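Fórum Casa e Reparações > Têxteis e costura > Perguntas

Bainha de cortinados de linho encolheu de forma desigual depois da lavagem. Desfazer tudo ou dá para corrigir?

Perguntada por mcarriço
Etiquetas: cortinados, linho, bainhas, lavagem, máquina de costura

Boa tarde a todos.

Tenho quatro cortinados na sala, feitos por mim em novembro com um tecido que comprei a metro na Sosine. Na etiqueta do rolo dizia linho e algodão, sem percentagens, e a senhora do balcão também não soube dizer. Fiz a bainha de baixo com 7 cm, dobrada duas vezes, e cosi à máquina com ponto direito e linha de poliéster. Não lavei o tecido antes de cortar. Já sei, já me disseram.

Na semana passada lavei-os pela primeira vez, a 40 graus, com centrifugação normal. Dois ficaram mais ou menos como estavam. Os outros dois encolheram, mas não por igual: do lado da janela estão quase à medida e do lado da parede subiram bastante, de modo que a bainha faz uma diagonal que se nota logo à entrada. Além disso a costura ficou franzida, com umas ondinhas de dois em dois dedos, e a ferro não sai.

O que já tentei:
- Passar a ferro com vapor, do avesso e do direito. Melhorou as ondas durante um dia.
- Pendurar com molas da roupa na ponta de baixo durante a noite, a ver se o peso puxava. Não mudou nada.
- Desmanchar um bocado da bainha num canto. O tecido por baixo está liso, portanto as ondas parecem vir da costura.

As minhas dúvidas:
1. Vale a pena molhar outra vez e esticar, ou isso estraga?
2. Se tiver de refazer a bainha, faço com o cortinado pendurado ou em cima da mesa?
3. A linha de poliéster foi erro? Tenho linha de algodão da Dreltberg que nunca usei.
4. Os dois que ficaram bem, mexo neles ou deixo estar?

Os varões estão direitos, já confirmei com o nível. Os cortinados são de pregas, com fita franzidora, e não têm forro. Tinham 2,45 m de altura depois de prontos.

Obrigada desde já.

Comentários à pergunta

tozé_b: Os quatro vieram do mesmo rolo?

mcarriço: Penso que não. A senhora acabou um rolo e foi buscar outro. A cor era igual, por isso nem liguei.

tozé_b: Então podem ser lotes diferentes. Explica dois terem ficado bem e dois não. A diagonal já é outra conversa.

3 respostas

Resposta 1
De: tozé_b

Linho sem pré-lavagem encolhe sempre. Desmanche, lave outra vez e faça a bainha de novo. A linha é indiferente, eu uso a que houver. Os outros dois não mexia.

Se ficar curto, desce a fita em cima e ganha um ou dois centímetros.

Comentário de mcarriço: Obrigada. Lavar outra vez antes de refazer, então? Não vão encolher ainda mais?

Comentário de tozé_b: Podem encolher um bocadinho, mas mais vale agora do que depois de cosidos.

Resposta 2 (marcada como a melhor resposta)
De: Ieuan Yorath
Respondida a 10 de julho de 2026

Fiz cortinados para fora durante 14 anos, primeiro em casa e depois numa oficina pequena, e o seu caso tem dois problemas misturados. Convém separá-los.

O encolhimento em diagonal

Um pano que encolhe mais de um lado foi quase sempre cortado fora do fio, ou então vinha torto do rolo. Na fábrica o tecido é esticado para secar e às vezes fica enviesado. Enquanto não apanha água, mantém-se assim. Na primeira lavagem volta à posição em que foi tecido, e a bainha que estava direita passa a estar inclinada.

Para confirmar, desmanche a bainha toda de um dos cortinados maus e puxe um fio da trama, junto à borda de baixo, de um lado ao outro. Se a linha que o fio deixa não for paralela à borda que cortou, está encontrada a causa. Se for paralela, o problema foi outro: provavelmente secou dobrado sobre a corda, com um dos lados a receber o peso da água.

No primeiro caso não adianta esticar. Fica bem umas semanas e volta ao mesmo. No segundo, adianta: humedeça com um borrifador, puxe na diagonal contrária (são precisas duas pessoas, uma em cada canto) e deixe secar deitado numa superfície plana.

As ondas na costura

Isto é tensão. O poliéster não encolhe e o linho encolhe, mas com essa diferença o normal seria a costura ficar com folga. Ondas regulares e apertadas, de dois em dois dedos, querem dizer que a linha já estava esticada quando coseu. Baixe a tensão da linha de cima um ponto inteiro, aumente o ponto para 3,5 mm e use agulha 90. Experimente num retalho com três camadas, que é o que tem na bainha dupla.

A linha de algodão serve, desde que não seja muito velha. Dê-lhe um puxão seco: se partir sem resistência, deite fora. Não conheço a da Dreltberg em cortinados, só a usei em roupa e não tive queixas.

Como refazer

Lave outra vez os dois maus, com a bainha aberta, na mesma temperatura que tenciona usar daqui para a frente. Centrifugação baixa. Seque estendido ao comprido no varão da sala, se não pingar muito.

Passe a ferro ainda ligeiramente húmido, no sentido do comprimento. Nunca em círculos.

Pendure-os e deixe-os três ou quatro dias assim, com a bainha por fazer. O linho cede com o próprio peso, e cede mais nos primeiros dias. A maior parte das bainhas tortas que me apareceram vinha de gente que coseu na mesma tarde.

Marque com o cortinado pendurado, medindo do chão para cima. Use um pedaço de cartão cortado à altura que quer e vá encostando ao chão a cada palmo, com um alfinete em cada marca. O chão das casas antigas raramente é direito e o que se vê é a distância do pano ao chão.

Tire do varão e cosa em cima da mesa. A marcação faz-se pendurada, a costura não.

Se lhe faltar altura, passe a bainha de 7 cm para 4 cm. Dobrada duas vezes ainda dá peso que chegue, e recupera 6 cm de pano. Pode coser uma fita de chumbo por dentro para ajudar a cair. Na Grultley vendiam-na a metro.

Os dois que ficaram bem

Deixe estar, mas meça-os contra o cartão quando os outros estiverem prontos. Os quatro têm de bater certo, e às vezes o olho diz que está bem só por comparação com o que está pior.

Para o tecido novo, se voltar a comprar, corte sempre depois de lavar e aponte num papel de que rolo veio cada pano. Tecidos lisos enganam muito, sejam linhos crus ou um cor-de-rosa como este, em que o direito e o avesso podem confundir-se à primeira vista. 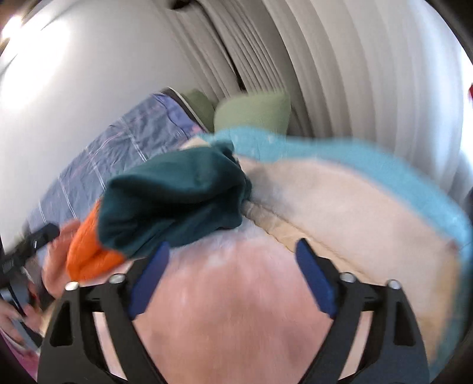

Comentários à resposta 2

mcarriço: Puxei o fio. Está torto, e bem torto, sobe quase quatro dedos de uma ponta à outra. Portanto foi o corte, ou o rolo. Já tenho os dois a lavar.

Ieuan Yorath: Então corte a direito pelo fio puxado antes de marcar a bainha. Veja primeiro se lhe sobra pano do lado mais curto. Se não sobrar, marque só pelo chão e esqueça o fio. Cai um pouco pior mas fica nivelado.

mcarriço: Não sobra muito. Vou pela segunda hipótese e bainha de 4 cm.

lurdes.quintal: Uma dúvida, a fita de chumbo pode ir à máquina de lavar?

Ieuan Yorath: A minha ia, em ciclo delicado e dentro de uma fronha. Há quem a tire sempre. Depende da fita, veja o que diz a embalagem.

Resposta 3
De: lurdes.quintal

Não sou costureira mas passei pelo mesmo com uns cortinados do quarto e resolvi com fita termocolante, daquelas que se passam a ferro. Comprei da Pugh, um rolo chegou para dois panos. Não fica com ondas porque não há costura.

Contras: ao fim de umas lavagens começa a descolar nas pontas e tem de se passar o ferro outra vez. E em tecido muito aberto nota-se um bocado à transparência, com o sol por trás. Os meus são grossos e não se nota.

Para quem não quer desmanchar tudo já, serve para desenrascar. Eu pus em novembro e ainda lá está.

Comentário de tozé_b: Isso no linho deixa cola. Depois para coser por cima a agulha agarra toda.

Comentário de lurdes.quintal: Eu não tenciono coser por cima.

Comentário de mcarriço: Obrigada, Lurdes. Se a de 4 cm não correr bem fica como plano B para a janela pequena.

Perguntas relacionadas
Como saber se um tecido já vem pré-encolhido?
Fita franzidora soltou-se de um dos lados, como coser sem tirar os ganchos
Altura certa do cortinado em relação ao chão com aquecedor por baixo
Linho amarelado nas dobras depois de guardado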